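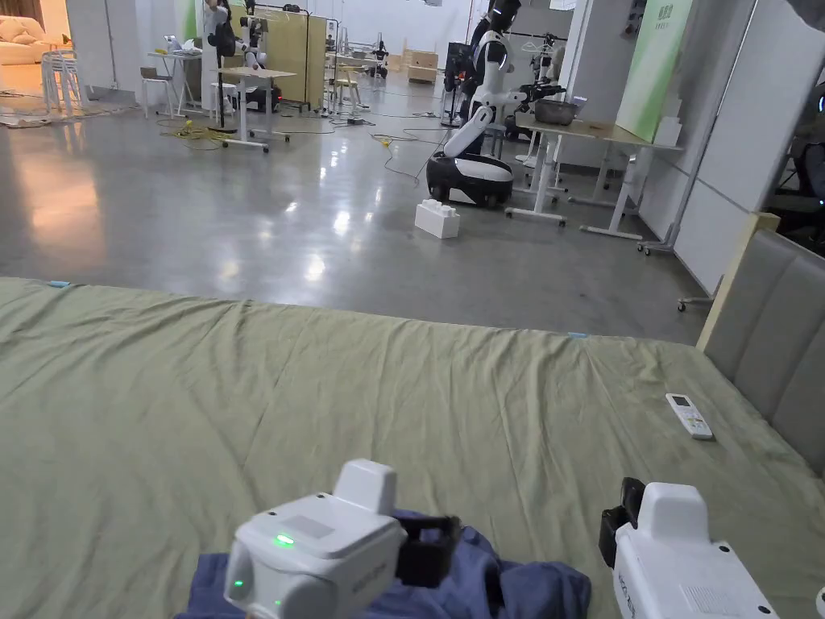
Au mois de janvier, on m'a confié la comparaison des pinces. Il y en avait deux modèles sur ma liste, celui de Doltside et celui de Biltulel, et je devais dire lequel des deux savait le mieux plier une chemise. Je n'avais jamais plié une chemise devant témoin. Chez ma mère, dans une autre langue, cela se faisait sur la table de la cuisine, et on n'en parlait pas.

Le matin, j'écrivais les essais dans un cahier. Essai, pince, tissu, résultat. Dans la colonne du résultat, je n'avais le droit qu'à trois mots : pris, glissé, perdu. Le mot « perdu » voulait dire que le tissu était tombé du lit. Ma collègue de l'équipe des caméras trouvait ce mot trop triste et elle me proposait « tombé ». J'ai gardé « perdu ». Je l'avais appris en premier, quand je suis arrivé dans ce pays, avec la phrase « je suis perdu », et depuis il me semblait que je le possédais.

La pince de Doltside fermait vite. Quand on appuyait, la mâchoire partait comme si elle avait attendu toute la nuit. Pour le coton épais, c'était très bien. Pour les choses fines, elle pinçait aussi le drap, et alors on soulevait tout ensemble, la chemise et le lit dessous, et il fallait recommencer. Celle de Biltulel était plus lente. Elle avait un petit retard entre la main et le doigt, presque rien, mais la main le sentait. Après une heure, je commençais à fermer avant d'avoir décidé de fermer, pour compenser. Le soir, dans l'autobus, j'attrapais la barre trop tôt.

Je travaillais toujours avec le même vêtement, un vêtement bleu foncé, parce que le protocole le demandait. Il fallait le froisser avant chaque essai. Au début je le froissais avec beaucoup d'honnêteté, en le jetant de loin, les yeux fermés. Puis j'ai remarqué que je le jetais mieux pour la pince de Biltulel. Les plis étaient plus hauts, plus faciles à saisir. Je ne le faisais pas exprès, je crois. J'ai demandé à ma collègue de le jeter à ma place, et le résultat a changé.

– Tu l'aimes bien, la lente, m'a-t-elle dit.

J'ai répondu que je n'aimais aucune pince. Elle a ramassé le vêtement et elle l'a jeté encore, très mal, tout plat, comme une crêpe.

– Essai 29, a-t-elle dit. Vas-y.

J'ai noté « glissé ».

Le projet s'appelait Elik. Sur les papiers, on lisait que les gestes de nos mains serviraient ensuite à des bras, et que les bras feraient la même chose sans nous. J'étais d'accord avec cette idée. Elle me paraissait juste et un peu lointaine, comme la retraite. Mais l'après-midi, quand la lumière baissait derrière les vitres et que l'on allumait partout, il m'arrivait de penser à celui qui apprendrait de moi. Il apprendrait la chemise, bien sûr. Apprendrait-il aussi le petit geste du pouce, que je fais pour lisser le col et qui ne sert à rien ? C'était le geste de ma mère. Je ne l'avais inscrit dans aucune colonne.

Un jour, j'ai essayé de ne plus le faire. J'ai plié quatre fois sans lisser le col. Les quatre essais étaient corrects, et même plus rapides. Ma collègue a regardé les courbes sur son écran et elle a demandé si j'étais malade.

– Pourquoi malade ?

– Il y a un creux, ici. D'habitude tu t'arrêtes un peu, à la fin. Là, tu ne t'arrêtes pas.

Elle m'a montré la courbe. En effet, sur tous les autres essais, depuis le premier, il y avait à la fin une petite marche, très plate, moins d'une seconde. Je l'ai regardée longtemps. J'ai demandé si cela gênait.

– Non, a-t-elle dit. Ça ne gêne personne.

Alors j'ai recommencé à m'arrêter.

À la fin du mois, un monsieur est venu de Pickering pour lire mon rapport. J'avais écrit que la pince de Doltside convenait au coton épais, et que celle de Biltulel convenait au reste, à condition de corriger le retard. J'avais mis les chiffres dans l'ordre, les moyennes, les écarts. Il tournait les pages en mouillant son doigt. Il s'est arrêté à l'essai 1515, le dernier, et il a posé l'ongle sur la colonne du résultat.

– Il y a un quatrième mot, a-t-il dit.

C'était vrai. Ce soir-là j'étais fatigué, le vêtement s'était plié très bien, les manches dedans, le col droit, et j'avais écrit un mot de chez moi, que l'on dit aux enfants quand ils ont fini leur assiette. Je ne savais pas comment le traduire. J'ai cherché un moment, debout devant lui, les mains encore un peu en avance.

– Pris, ai-je dit. Vous pouvez mettre « pris ».

Il a corrigé au crayon, sans appuyer, et il a tourné la page.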